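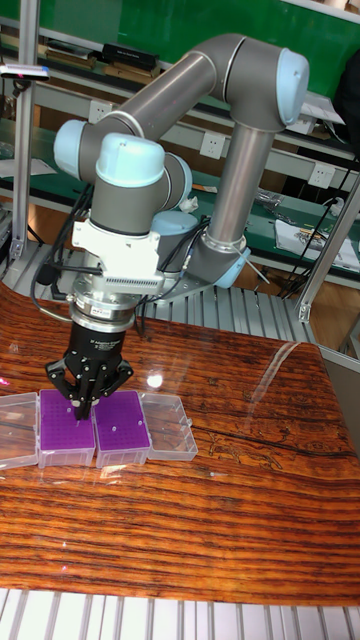

Can a small lab stop buying full racks of pipette tips and use refillable boxes every day?

It depends mostly on how often you autoclave and who fills the boxes. In our lab the change was worth making, but one size of box was much better than the other, and I would not order the same quantity again.

Hakeveo refillable tip boxes, starter set
Posted 3 October 2022

I have used this set since February, so this review is written after a good number of sterilizing cycles and not after the first week, when everything closes nicely and looks new. We are a small teaching and analysis lab. Most of the work is dilutions, plate preparation and student exercises. It is ordinary work, and it uses a terrible quantity of tips.

Before, we bought tips already racked. Every rack went into the trash when it was finished, or more exactly it went under the bench with the intention to be used for something. I am sure many readers have the same shelf under the bench. When the new budget came, I was asked to look for a refill system, and I compared Hakeveo with Morkov, which our supplier also carries. I paid the normal price for both from the lab budget and I have no connection with either of them.

What you get

The starter set is sold as boxes with hinged lids, perforated plates that lie on the base, and one bag of loose tips. The plates come in different colors for the tip volumes. The refills are sold separately, as stacked inserts or in bags. We paid 303 dollars for the set, without shipping. For empty plastic this is not cheap. It becomes reasonable only if you continue to refill, and you should calculate this for your own lab before you believe the number in the catalog. Our calculation said that we would have our money back after 1,375 dollars of refills, compared with the racked tips we bought before. We have not reached this point yet.

The boxes

The base is clear plastic with a little cloudiness. You can see from the side if there are tips inside, and with the lid closed you can see if a row is missing. I value this more than I expected. With our old boxes everybody opened the lid to check, and every opening is one more chance for dust.

A violet plate on a translucent base is very easy to find on a wooden table among clear boxes. It sounds like a small thing. But when students take the wrong tips, it is usually at the moment when they are looking at the protocol and only reach out with the hand, and a strong color helps in this moment. The totally clear boxes are less practical in this respect. An empty clear box at the end of a row looks almost like part of the table if the light is strong, and I have put my notebook on top of one more than once.

The plates are flat and the holes are cleanly cut. On two plates I felt a small burr at the edge of a hole, and I removed it with a scalpel. The tips stand straight. With the smaller tips there is some play, so the tips lean a little toward one side when you carry the box quickly. For single channel pipettes this makes no difference. With a multichannel you must sometimes correct the angle, and after a long plate it becomes annoying.

The lid and the hinge

Here I have my main complaint. The lid of the large box closes with a clear click and stays closed. The lid of the small box also clicks, but the click does not mean much. If you take the small box by the lid, it opens and you have tips on the floor. I have seen it happen to careful people. We now have a rule to carry the small boxes with the hand under the base, and I wrote this on a paper next to the autoclave.

The hinge is made of two short pins. You can take the lid completely away, and I like this for work in the hood, where an open lid stands in the way of the arm. Putting it back needs some patience. Press one pin first, then bend the lid a little and press the other one. Do not try to press both at the same time.

Autoclaving

The instructions say that the boxes can be autoclaved at the usual 121 degrees with the lid loosely closed. We do this. The large boxes have kept their shape. Of the small boxes, some lids have become a little curved, and they are the ones which were under other boxes in the autoclave. The instructions warn about stacking, in small letters on the back side of the sheet, so I can only blame the manufacturer for the small letters.

The color of the plates did not change. The clear parts became more cloudy in the first cycles and then stopped. Water collects in the base under the plate, so let the boxes stand in the drying cabinet overnight. If you are impatient like me, the tips at the bottom side will have drops on them and you will do the cycle again.

Autoclave tape leaves glue on the lid. Florska tape was the worst for this. The tape that we use now has the Eze name on it and comes off in one piece if the box is still slightly warm.

Refilling

The stacked inserts are fast. You put the insert over the plate, press with the flat hand, and pull the carrier away. A new student learns it in a minute. From time to time a corner does not release and you must press again there.

Filling from the bag is slow and boring work, and gloves make it more slow. I do not recommend it except if you have somebody who finds it relaxing. We have finished our bag and I did not order a second one.

There is also an insert with 384 tips for the dense plate format. I tested one, borrowed from the group on the floor above us. It fits in the large box, but you need a different plate, which is sold alone and costs too much in my opinion. If you do this format only a few times in a year, buy the tips racked.

Compared with Morkov

The Morkov boxes are heavier and the lids are better. Even the small one can be lifted by its lid, and I never lost a tip with it. On the other side, the base is not transparent and all the plates are the same gray, so you depend on labels. Labels fall off in the autoclave, or somebody moves the plate to another box and the label is now wrong. For a lab where only two or three experienced people pipette, I would choose Morkov. For students I stay with Hakeveo, for the color and the clear base.

One warning: the inserts are not interchangeable between the two. They look the same, and they even go in halfway.

Small things I noticed

The feet under the base are smooth, and on a glossy tabletop the box slides when you press a pipette into it with force. I put a thin silicone mat under the boxes at the places where we work most. On our rougher benches the problem does not exist.

The boxes stack well when they are cold and dry, up to four high. Higher than this I do not trust the small lids.

The marker field on the front takes permanent marker and can be cleaned with ethanol. The marker on the lid itself does not come off completely, so write only on the field.

Replacement lids can be ordered, but only by email, and our delivery took 2 weeks. The answer from the company was polite and they sent the correct part.

My rating

Large box: five stars out of five.
Small box: three stars, and it would be four with a better lid.
Stacked inserts: four stars.
Loose tips in bag: two stars.

If I ordered again today, I would take the large boxes in all colors, only a few small ones, and the inserts. I would also buy the silicone mat at the same time and save one shipping fee.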